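Boards > Home & Light Service Robots > Safety and Good Practice > Clearance rules for counter-mounted arms

kolia_bench
Ok, I want to get something written down for our group before we start arguing about it again. We have five people running arms in home kitchens now, and every one of us has a different idea of what "clear the workspace" means. I've been using a rule I picked up from the old Frade checklist: everything within reach that isn't part of the task gets moved before power on. Everything. It takes me about 15 minutes each time and I'm getting sick of it.

What are the rest of you doing? Do you have a written rule, or do you just eyeball it?

flumavar_dan
Written rule, one page, taped inside the cabinet door. I'd be lying if I said I read it every time.

Ours says no liquids, no open flame, no knives, nothing plugged in that heats up. Other stuff can stay. The whole point of a home robot is that it lives in a home, and if you strip the counter down to bare stone you're testing something no customer has.

Ottavio Marras
I'm going to disagree with Dan a little. Clutter is fine for testing perception. Clutter is not fine when you're still tuning speed limits. Those are two different days and they should have two different rules. I keep a "full counter" sheet and a "bare counter" sheet and I write on the log which one I used.

kolia_bench
Two sheets is smart, I might steal that. My problem is the stuff in the middle. Here's the kind of counter I mean, so we're all arguing about the same thing.

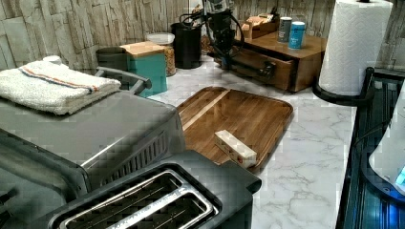
Full counter, tray in the middle, drawer partly open.

So with Dan's rule, what goes and what stays? I say the towel comes off the oven no matter what. I don't care if the oven is off. Fabric on top of a heating appliance is a bad habit and I don't want it in any setup with my name on it.

flumavar_dan
Towel goes, fine, you got me. Toaster gets unplugged. I'd leave the canisters and the jar of oats (or whatever that is) right where they are. They're against the wall and the task is on the tray.

vitis_nell
Hi, mostly a lurker! The thing that jumps out at me is the cables by the black canister. We had a rule at my last place that a cable loop can't hang over anything that can tip, and I think it's the best rule we had. The arm can be perfectly well behaved and the cable still drags something along behind it. I lost a whole jar of lentils that way and I was finding them until March.

kolia_bench
Huh. That isn't on my sheet at all. How do you check it? Just look?

vitis_nell
Jog the arm to the far corners at slow speed, with your hand on the stop, and watch the cable and not the gripper. Everyone watches the gripper. If the cable touches something, either the thing moves or you clip the cable shorter. Then you do it again. It's boring – sorry – but I'd do it after every change to the layout.

Ottavio Marras
Agree with all of that. I'd add drawers. A drawer should be fully shut or fully open before a run, and the sheet should say which. Half open is the worst case. Your collision model has one shape in it and the counter has another.

flumavar_dan
Oh come on, people leave drawers half open. That's real life! If your planner can't deal with a half open drawer I want to find out in my own kitchen.

Ottavio Marras
Then put it on the sheet as a test condition and measure how far it's open. I have no problem with a half open drawer that somebody wrote down. I have a problem with one that happened by itself.

kolia_bench
I think you two are closer than you sound. I'm with Ottavio on writing it down though. I went back through my logs last night, 469 entries, and in most of them I couldn't tell you what was on the counter. That's on me.

frade_refugee
Former Frade checklist user checking in. The "move everything" rule was written for a shop bench with a much bigger arm, and I don't think anyone meant it for kitchens. People copied it around because it was short. I'd drop it.

What I would keep from it is the part about the stop button – reachable without leaning across the work area. In a kitchen that's harder than you'd think, with paper towels and racks and appliances down both sides. I put mine on the front edge, on the side of my good hand, and nothing is allowed in front of it. No mugs, no phone.

kolia_bench
Ok, draft for our group, tell me what's wrong with it:

- Pick full counter or bare counter, write it on the log
- No fabric on anything that heats
- Small appliances unplugged unless they're part of the task
- Drawers and doors in a stated position
- Slow cable check after any layout change
- Stop button at the front edge, path to it clear
- One photo of the counter before power on

flumavar_dan
I can live with that. I'd still put knives and liquids on there by name.

vitis_nell
Yes to knives and liquids. And can "any layout change" include when somebody else in the house has been in there making a sandwich? Because that's when mine goes wrong.

kolia_bench
Ha, yes, adding it. Will post v2 when I've tried it for a couple of weeks.

Related threads
Where do you mount your stop button?
Speed limits near glass jars
Cable clips that don't leave marks on counters
Vitis wrist cover keeps slipping
Do you log failed runs or just delete them? (98 replies)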